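Keltitz cell – maintenance meeting, 9/27/19

Minutes of the last meeting approved.

1. Left wrist. Cable from the wrist still hangs too long. Imano to send 2 shorter ones. Until then, check it before each run.

2. Right hand. Finger calibration redone after 193 hours. Next one due in February.

3. Grip check. Stays as the last step after any hand repair – both hands, whole fruit, held level over the glass table.

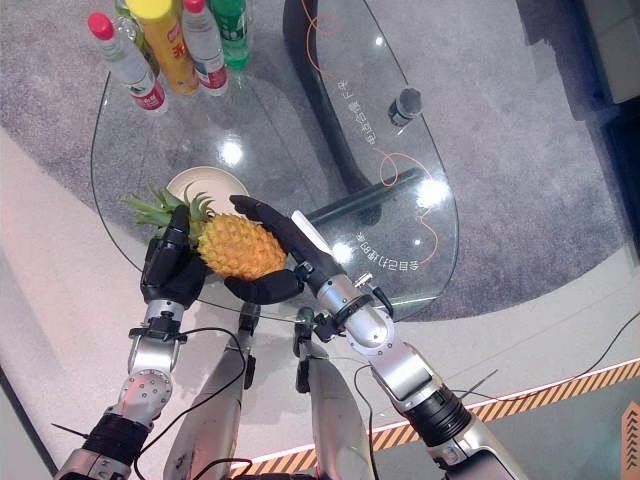

Item 3: two-handed hold, pineapple, crown to the left.

4. Spares. Jeon quoted 16 wrist screws. Order agreed.

Meeting closed.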